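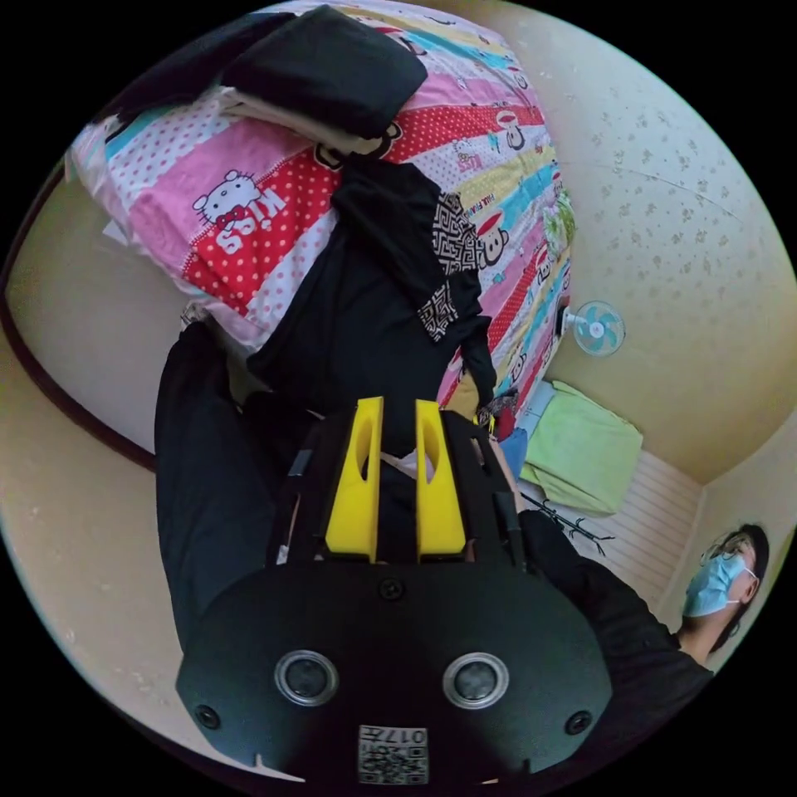 My project for the Life Skills and Design class was about laundry, and more exactly about how long clean clothes sit around before anybody puts them away. I picked it because at my house the answer can be "until we need them again." A bed with a bright cartoon-print duvet and a pile of dark clothing on top of it is pretty much where my whole question begins! Once the pile is there, you either deal with it or you move it to the chair at bedtime, and I wanted to know what makes the difference.

How I set it up

I kept a log for all of July, and two other households on Nolport Street agreed to keep one too (thank you, you were very patient with my texts). Every time a piece came out of the dryer we wrote down what it was and when it got put away. I timed my own folding with an old Timex that used to live in our kitchen drawer, which was fun for the first week and a real pain after that. Everything went into a spreadsheet I named Cudari, after nothing, I just liked how it sounded.

By the end we had 1,304 pieces of clothing in the log. I had to throw out the rows with no time written down, and that left 1,144 I could use. I was kind of crushed about losing those rows but my teacher said it's normal.

What I found

The time of day mattered way more than I guessed. Loads that came out before noon were usually put away by dinner. Loads that came out after 8 p.m. mostly spent the night on a chair, and once something hits the chair it stays there (I have the numbers and I am not proud of them). Towels were the fastest thing in all three homes. Socks were the slowest, and 137 of them never got matched with anything.

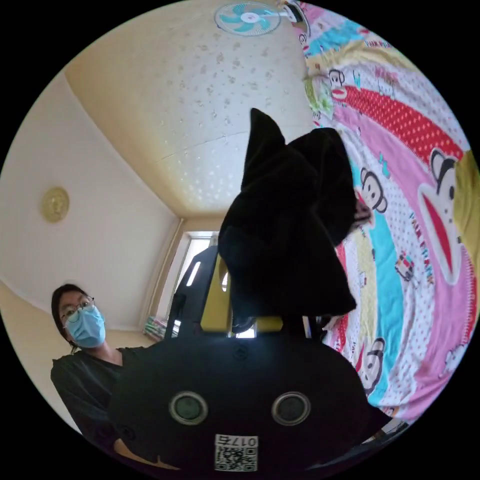
A crumpled black garment, held up near the patterned bedding.

Dark clothes were slower than light ones too, which I didn't expect. My best guess is that black shirts all look the same in a heap, so you have to pick each one up to see whose it is. I didn't test that part, so please take it as a guess.

I also tried a change in the last week. We sorted by person before drying, so each load belonged to one family member and went straight to that room. My folding time dropped to almost half, and I complained a lot less according to everyone who lives with me.
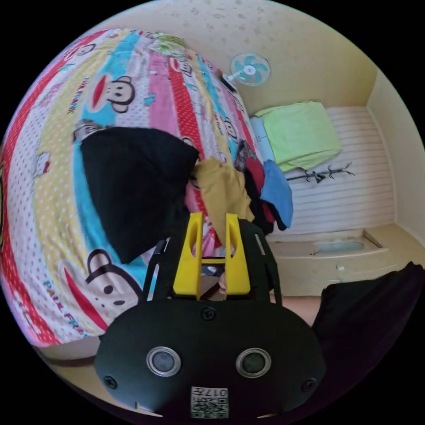 What I would do differently

First, I'd get more homes. Three is tiny, and all of us have dryers, so I can't say anything about people who hang things outside. Second, I'd make the log easier. Writing on paper and typing it in later is how the missing times happened, and most of those were mine. I'd also like to go again in winter, when everything is thick and the sweaters take up the whole bed.

We're still sorting by person at home, except for the socks, which have their own box now.

By a tenth grade student
Posted in July

Recent student projects
Does the Tudose Bus Stop Need a Bench?
Growing Basil on a North Window
Which Lunch Line Moves Fastest?
2 Ways to Fix a Squeaky Door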